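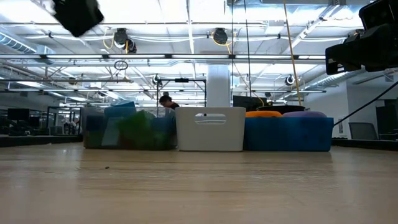
Section 4: Setting Up the Label Printer for Home Storage

Before you start

You have unpacked the Huvon, admired it, and found the one sheet of paper in the box that tells you not to drop it in the bath. The rest is in this section. Set aside one evening for the setup and a second evening for arguing with the other members of your household about what goes on the labels. The printer can only help with the first.

You will need:

The printer
The power cord (the short one; the long one is for the charging dock, if you bought the dock)
One roll of Fanden label tape, any width
A phone or computer with the Gelia app installed
A clean, dry cloth
The things you plan to label, or at least a general idea of them

4.1 Loading the tape

1. Switch the printer off. It will try to be helpful if you leave it on, and it will feed tape while your fingers are still inside.

2. Press the gray tab on the back and lift the lid. The lid opens to a little past vertical and stops. It does not go further. Every replacement lid we ship goes to someone who was sure it did.

3. Take the tape roll out of its wrapper and peel off the paper collar. Keep the collar. You will want it when you change to another width halfway through a roll.

4. Drop the roll into the well with the loose end coming off the top and pointing toward the front slot.

5. Thread the end under both guide pins and pull it through the slot until you can see a thumb's width of tape outside the printer.

6. Close the lid. You should hear one click. Two clicks are also fine. No clicks means the roll is sitting crooked, so open the lid and go back to step 4.

7. Switch the printer on and press Feed once. The printer trims the end and goes quiet.

Note: A standard roll makes 200 short labels. If you print in the largest type, or if you are the kind of person who writes "Miscellaneous Cables, Probably Important," expect fewer.

Caution: The cutter sits just behind the front slot. Do not reach in to free a stuck label. Use the steps in 4.5.

4.2 Connecting to the app

1. Open Gelia and choose Add Printer.

2. Hold down the power button until the light blinks blue. If it blinks amber, you held it too long and have put the printer into service mode. Switch it off, wait for the light to go out, and try again with less conviction.

3. Pick your printer from the list. It appears under its model name, Huvon 300. If you live in an apartment building you may see more than one. Yours is the one whose last three digits match the sticker on the bottom.

4. Type in the pairing code. The factory code is 817. Change it in Settings, unless you would like the neighbors to be able to print things in your kitchen.

5. Print the test label. It says TEST. Stick it on something you don't mind being called that.

4.3 Making your first label

1. Tap New Label and type your text. The limit is 16 characters on one line, spaces included. The printer will not shrink your words to fit, and it will not hyphenate. It will simply stop, which is how one of our testers ended up with a bin marked CHRISTMAS DECORA.

2. Choose a type size. Medium can be read from across a small room. Small can be read by you, today, in good light.

3. Choose a tape color from the menu. This must match the roll you loaded. The printer cannot tell what color it holds and will cheerfully agree with whatever you say.

4. Tap Print and wait for the cut. Let the label drop on its own.

Note: For a batch, tap the plus sign and enter all your labels first. The printer leaves less blank tape between labels when it knows more are coming.

4.4 Sticking labels to bins and boxes

Most complaints about labels falling off come down to this part, which almost everyone skips.

1. Wipe the spot with the dry cloth. For anything from a garage, wipe it with a damp cloth first and let it dry fully.

2. Pick a flat area. Labels hold poorly across ribs, seams and rounded corners, and they lift quickly anywhere a hand goes, such as near a handle.

3. Peel the backing from the split in the middle and work outward.

4. Set the label down from one end to the other and rub it firmly with your thumb.

5. Leave it alone for an hour before you stack, shove or wash anything.

On smooth plastic, Fanden Standard tape is fine. On textured plastic, canvas or unfinished wood, use Fanden Grip. Grip is meant to be permanent and takes the word seriously, so don't use it on anything you rent or borrowed.

Label the side that will face you once the bin is on the shelf. If you aren't sure which side that will be, put the bin on the shelf first. Lids are a poor choice for labels, as they travel between bins of the same size and take the information with them.

A word on categories. Broad ones last. A bin marked TOYS will still be correct in March, while SMALL ANIMALS (FARM) will have a tractor in it by the weekend. If more than one person puts things away, use the word the least interested person would use.

4.5 If a label gets stuck

1. Switch off the printer and unplug it.

2. Open the lid and lift out the roll.

3. Pull the tape gently backward, away from the cutter. If it tears, turn the printer upside down and tap the base with your palm.

4. Look for adhesive on the rollers. Wipe it off with the cloth. Do not use nail polish remover, cooking spray or a butter knife.

5. Reload as in 4.1, using fresh tape from past the crease.

If the same thing happens again straight away, replace the roll. Tape stored next to a heater goes soft at the edges and will keep jamming until you give up on it.

Note: Owners of the older Heo model should follow the same steps, but the Heo lid slides forward and does not lift.

For cleaning, storage and battery care, go to Section 5.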